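Laundry-Tech List | Archive | Threads | Subscribe | Search

Re: [laundry-tech] Auto program stops early on small mixed loads
20th November, posted by Mateja Krasniqi
5 replies | 2 shares

On the matter of the early stop, I have now run the test load I said in October I would run, and can answer most of the points below. I have cut the quoted message down to the parts I am replying to.

> The dryers in the Leckie building were replaced over the summer and
> we moved to the same kind at Trilcombe shortly after. On full loads of
> towels I have no complaint. On small loads, four or five shirts and
> some underwear, the auto program quits when the thick things are
> still damp. Waistbands, collars, the double part of a hood. The thin
> things are bone dry.

Same result at Karkent. The thin things being very dry is the useful part of that report. It means that heat and airflow are adequate and the stop decision is being made on the wrong garments.

An auto program that works by contact senses moisture through whatever touches the sensor. A small load spends a good part of each turn away from it. What does touch it tends to be the light pieces, which dry first and spread out. Once those stop registering as damp, the control treats the load as finished, applies its cool-down and ends. A hooded sweatshirt rolled up on itself can hold water inside the roll for the whole cycle and hardly be noticed.

> I weighed nothing, so take this as an impression only.

I weighed everything. The test load was a dark sweatshirt, two T-shirts, a pillowcase and some socks, all cotton or mostly cotton. After two days on the rack in a heated room it came to 1,195 g. Washed and spun on the usual setting, it carried 700 g of water on top of that. After one auto program it still carried 224 g. Nearly all of the remainder was in the sweatshirt, and within the sweatshirt it was in the hood, the cuffs and the hem band. The pillowcase weighed less than it had off the rack, so it had been overdried.

I repeated the run with the sweatshirt alone and then with the rest of the load alone. The sweatshirt alone stopped even earlier, with the front pocket wet to the touch. The rest of the load alone finished correctly. I would not draw fine conclusions from single runs, but the direction is clear enough for how we use the machines.

> Would you put this down to a dirty sensor? The Lokedik sheet says to
> wipe it with vinegar once a month.

A dirty sensor generally errs the same way, toward stopping early, so it has to be excluded first. Fabric softener and dryer sheets both leave a film that insulates the contacts. I wiped ours before the first run and again before the second with a cloth and a little white vinegar, then with plain water, and let it dry. No visible residue came off on the second cloth. The result did not change in any way I could measure. I would still do the wipe. I would do it with the drum cool and I would not use anything abrasive.

I disagree with the Lokedik sheet on one point. It says to wipe the sensor and the door seal with the same vinegar cloth. I keep acid off rubber seals as a habit. A cloth damp with water is sufficient for the seal, and lint lifts off it better when it is not being smeared about.

> Lint: we clear the screen after each load as posted, but I suspect
> people pull off the top layer and leave it at that.

They do, and it affects drying time more than it affects the stop point. With the filter in the lower lip of the door opening, lint also collects in the slot around it and on the seal just below. Whoever clears it should take the filter out if it comes out, open it if it opens, and run a finger along the slot. If water poured on the mesh sits there and does not pass through, the mesh has a film on it and needs warm water, dish soap and a soft brush. It then has to be fully dry before it goes back in.

I did one run with a full day's lint left in place on purpose. The cycle was longer and the load came out hotter, and the residual water was close to the clean-filter figure. I mention this so that the early stop is not blamed on the lint. They are separate faults and both are worth fixing.

> I have told people to use the timed program instead. Is that wrong?

It is not wrong, but it shifts the problem to the thin items. A timed run long enough to finish a hood will bake a pillowcase. For towels only, or jeans only, timed is fine. For a mixed small load, I now do the following and have stopped looking for anything better.

1. Sort by thickness before loading, and do not bother with color once the wash is done. Thick pieces go in one pile and everything else goes in the other.

2. Spin the thick pile again, alone or with a towel for balance, at the highest speed the labels allow. Removing water in the washer costs much less than removing it in the dryer.

3. Shake each piece out before it goes into the drum. Hoods are pulled open, pockets turned out, sleeves pulled straight, and drawstrings tied in a short bow so they do not wrap around other items. Socks are unrolled. A duvet cover or a pillowcase is buttoned or closed, or else it will swallow the small pieces and hold them damp in the middle.

4. Run the thin pile on auto at the normal dryness level. Take it out as soon as it ends.

5. Run the thick pile on auto at the level above normal, with one dry towel added. The towel gives the load some bulk and it keeps the heavy pieces from riding around in a single lump.

6. At the end, feel the cuffs and hems, not the body of the garment. If they are cool and heavy, give the pile 3 minutes of turning by hand on the folding table and a short timed run after it. Warm cloth hides dampness, so the pause is useful.

Step five is the one people object to, on the grounds that it means a second cycle. It does mean that, but the two short cycles together took less time here than one auto program plus the timed run that had to follow it.

Now, on loading. I had a private reply asking whether it matters how the clothes go in, and I think it does to a small extent. A wad lifted straight out of the basket goes in as a wad and may stay one for some time, particularly if sleeves are knotted around it from the wash. Set the basket on the floor on the side away from the door, take one piece at a time, and put the heavy ones in first. With a door that swings out to the right, the basket wants to be on the left, or you will be reaching around the glass with each piece and resting your forearm on it.
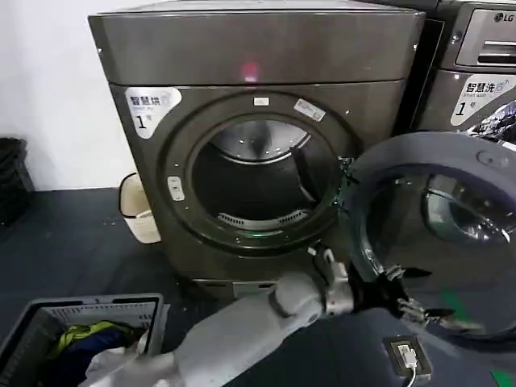
Before loading, look into the drum and feel along the back wall. A single sock left from the previous load will do no harm to the test but it will to the person who owns it. Look also for tissue. One tissue in a pocket puts a quantity of fiber on the filter that makes any reading of the lint useless for that run.

Do not lean on the open door, and do not use it to hold the pile while sorting. I have seen both done. The hinge carries the full weight at its edge, and a door that has dropped slightly will still latch but will no longer press evenly on the seal. Moist air then leaks into the room, the cabinet next to it collects condensation, and somebody reports that the dryer is leaking. To check for this, close the door on a strip of paper at several points around the ring and pull. The strip should resist in the same way at each point. If it slides freely at the bottom and is gripped at the top, have the hinge looked at before ordering a seal.

When the load is out, leave the door slightly open until the drum has cooled. I know the posted notice at Trilcombe says to close it. I assume that was written with the aisle width in mind, and if the door blocks the aisle then close it. Otherwise a drum that is shut warm keeps the smell of whatever was last in it, and scented dryer sheets are the main offender.

> Last thing, do you have a target figure for when a load counts as dry?

I use 3 percent of the rack-dry weight, meaning that a load is finished when it holds no more water than that over what it weighed off the rack. I have no authority for this. It is the point at which I cannot feel dampness in a hem and folded items do not smell stale by the following day. For line-dry dryness, if the clothes are to be hung up afterward and not stacked in a drawer, you can stop well before it.

Two things I have not tested. One is synthetics, where the washer leaves so little water behind that I doubt my kitchen scale would tell me much. The other is whether the dryness level setting changes the sensor threshold or merely adds time after the threshold is reached. A run at each level with the same load would probably show it. If somebody at Leckie has the same load sizes and a scale that reads to the gram, please use rack-dry weights as the baseline and weigh the pieces individually. A total by itself would have hidden the whole effect here.

I will put the per-garment weights in a follow-up once I have typed them in.

Mateja Krasniqi
Karkent

Previous message | Next message | Reply to list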